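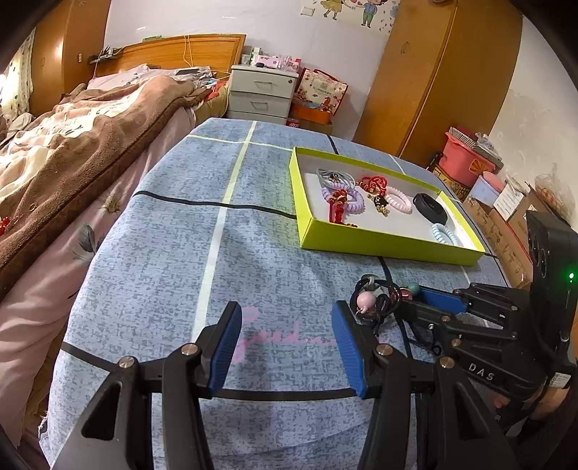 Gathering examples for a learning system is mostly a matter of hours, and most of those hours are spent in other people's homes. At Mavbridge, the collection group led by Yoshinori Sugawara does not bring a robot arm to the site. It brings the last part of one: a gripper with two parallel fingers, held by a person. The operator does a household task with the tool, and the recording becomes training data for an arm that has never been in the house. Small accessories are one of the harder categories. A lime-green box on a bed, holding coil hair ties, a black fitness band and a red knotted cord with gold bells, asks for a different grasp at almost every pick, and a tangle of black cord lying outside it on the sheet is harder again. The blue pads on the fingers are ribbed, which helps with soft items and does little for a ring or a bead.

Reading time: 4 min
January 2022
By Etornam Laryea
29 shares | 21 comments

The unit of work is the episode. One episode covers one object, from the approach to the release. Operators at Mavbridge are asked to keep each episode under 20 seconds. Longer episodes are kept, but they are tagged and stored apart, as they tend to contain pauses that the model copies.

Sugawara's group began with rigid objects in September. Cups, boxes and bottles gave clean results within weeks. The policy trained on them failed on anything that hung, stretched or coiled. "It closed where the middle of the object was supposed to be," Sugawara says. "With a cord, the middle is often air."

The revised protocol, named Dranel inside the company, sets three rules for flexible items. The operator opens the fingers fully before the approach. The grasp is made on the part nearest the surface. If the item slips, the operator repeats the grasp within the same episode and does not start over. The third rule was disputed. Early guidelines told operators to discard every slip, and the trained arm then had no examples of recovery. It would drop a hair tie and carry on to the bin with nothing in its fingers.

Surfaces also matter. A patterned bedsheet gives the tracking software plenty of points to follow. A plain white one gives few, and position estimates drift. Mattresses add another problem: they sink when pressed, so the height of an object changes during the grasp. Operators are told to lower the tool slowly over the final stretch and to avoid leaning on the bed with the free hand.

Checking is done in Zeralura, an in-house review program that plays each episode beside a plot of finger width. A reviewer can reject an episode for lost tracking, a blocked view or a wrong label. Homes with an acceptance rate below 90 percent are scheduled for a second visit.

Labels are kept short. "Hair tie to box" is enough. An earlier scheme recorded color, size and material, and reviewers disagreed too often for the fields to be useful. Color has since been restored for cases where two similar items share a container.

The next collection round, Kyei, covers drawers and bags, where the fingers cannot open to full width. Sugawara expects a lower acceptance rate at first. Operator training for the round uses the same gripper with a limit set on the opening, and the first practice item is a knotted cord.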